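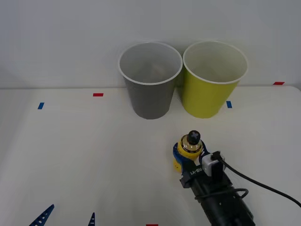

Teaching by hand: a few weeks of demos

I've been recording demonstrations at Sostent since the spring, and people keep asking me what I do all day. Mostly I move a robot by remote control, over and over, until there are enough good runs to train on. It's a lot more fun than it sounds (and a bit harder on the shoulders!).

Bottle and two cups
We're on the grey cup and the yellow-green one at the moment, with the little yellow bottle in the RB-Y1's blue fingers. The black cap is the bit I watch, because if I grab too high the bottle tips as soon as I let go. Red and blue tape on the table keeps me honest about where things go between runs.

My best session so far was 68 runs before lunch, and Ritu Kaushik threw out 43 of them. Too jerky, she said, and she was right. I'd been rushing the last inch every time, and a robot that learns from me will rush it too.

What I've picked up so far
Go slower than feels natural. Don't pause in midair to think, or the pauses end up in the training data and you get a robot that stops to ponder. And fix your mistakes while you're still recording! Abhishek Nishad keeps a few of my wobbly recoveries in every batch, so the model sees how to get out of trouble.

We're at 1,609 runs now, all tasks together. Shanti Pal takes over the controls in November and I'll be back on the labeling side. If you'd like a turn before then, come find me, I'm happy to share the chair.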